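Chapter 5
Keeping a Two-Arm Cell in Good Shape

By Vasanthi Subramaniam and Samuele Villa

What you will learn in this chapter
How to bring a tabletop cell up in the morning
How to check and clean gripper fingers
How cables wear, and when to replace one
How to keep a service log that someone else can read

In Chapter 4 we bolted two arms to a table and got them moving. What a great feeling that is! Now comes the part we like even better, which is keeping them moving month after month. A cell that picks up a bread roll perfectly in January can be fumbling it by spring, and the fun of maintenance is finding out why.

Our example throughout is the training cell at Buvcombe. It has a plain white table, two black arms, and a job anyone can understand: put the roll in the basket. The controller is an Illulis, the grippers are from Dufour, and the students log everything in a notebook program called Prondex.

5.1 Start with the table

Before you power up, clear the work surface and wipe it down. Crumbs and grit get under fingertips and throw off any move that comes in close to the table. Then set out the work pieces at their start positions and leave open space between them, so each arm can make its first approach without crossing anything.

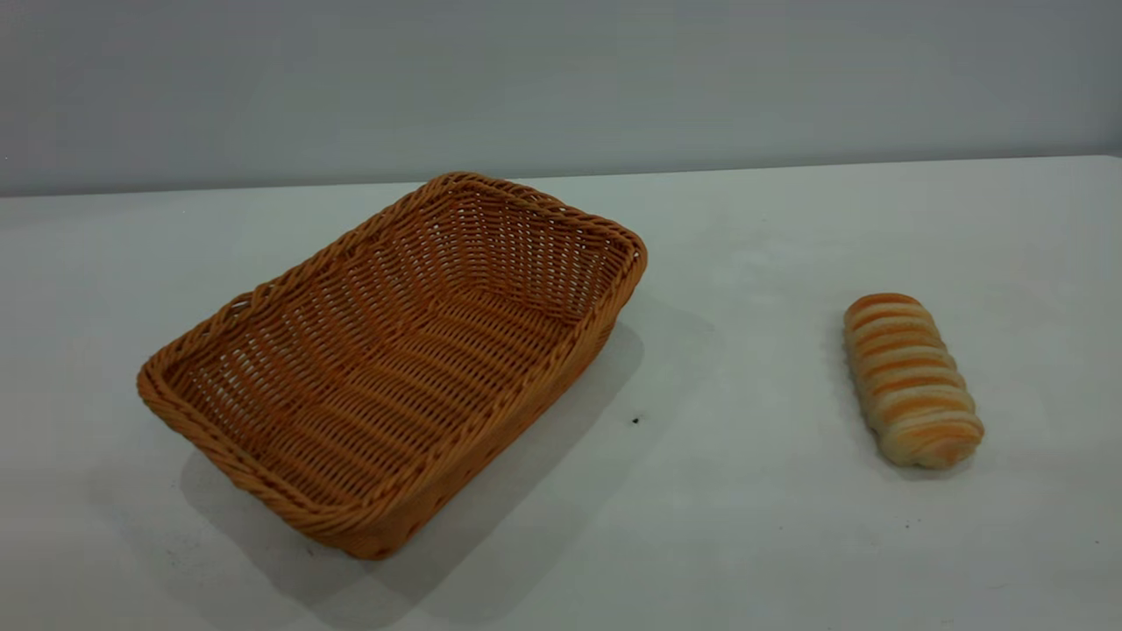 Next, run the home routine at low speed with one hand near the stop button. Listen as well as look. A healthy joint makes an even sound all the way through its travel, and once you know that sound you will catch a dry bearing from across the room. Write down anything new, even if it goes away on the second run.

5.2 Fingers and cables

Gripper fingers are wear parts. They press, they scrape, and they slowly lose their alignment. Take the fingers off every 300 cycles, clean the faces with a soft cloth, and look for rounded tips. At 2000 cycles, replace them as a pair. A new finger working against an old one will twist whatever you pick up.
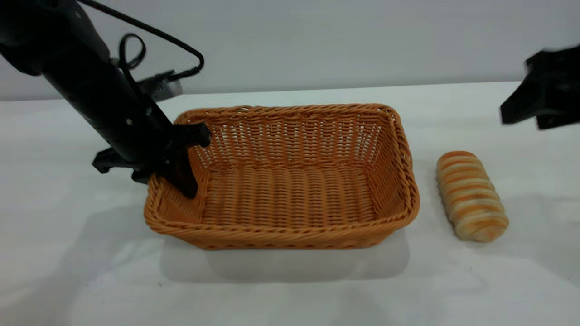
Cables wear in a different way. They fail from bending, usually at the same spot over and over, and the break can hide inside a jacket that looks perfect. The cure is slack in the right place. A wide arc above the arm, like the one the thin black cable makes here, spreads the bend over a good length. Tight loops deserve a closer look, so run your fingers along them (power off!) and feel for flat spots or stiffness. While you are there, put a driver on the wrist screws and check that each one is snug.

5.3 Two arms, one basket

Sharing a work area is where small errors add up. If one arm's home position has drifted by a few millimeters, its moves near the basket rim will drift too, and the other arm has no idea. Check both arms against the same reference point, one after the other, and save both readings in the same log entry.

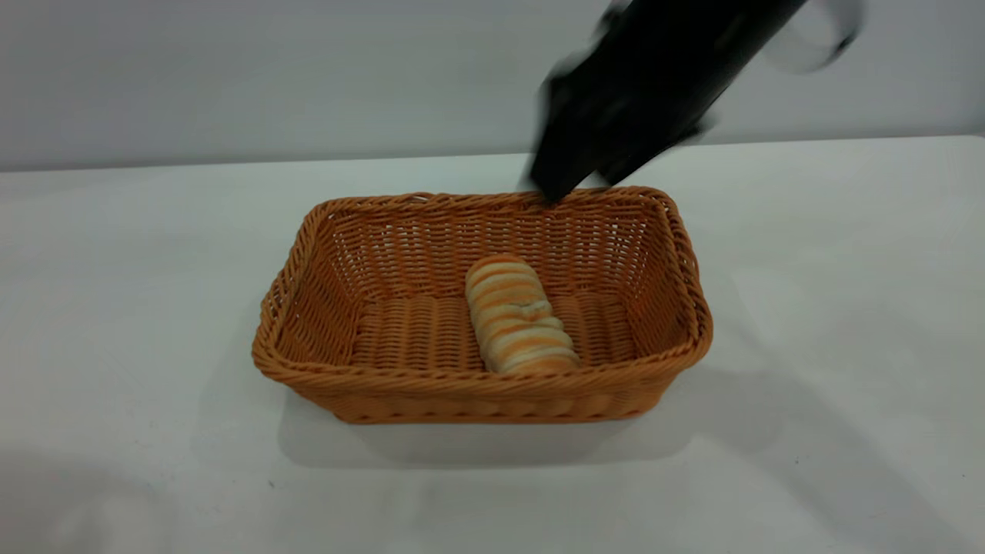
Speed matters here as well. After any finger change or cable swap, go back to slow motion and work up in steps. We do 13 full cycles at each step before raising the speed again, and we restart the count if anything catches. It sounds fussy, but you learn a huge amount about your machine in that half hour, and it is a pleasure to watch the moves get smoother.

Key words: home position, wear part, bend radius, slack, reference point, service log

Before you read on, open the log for your own cell and find the last entry about a cable. Keep it handy, as we will use it in Section 5.4.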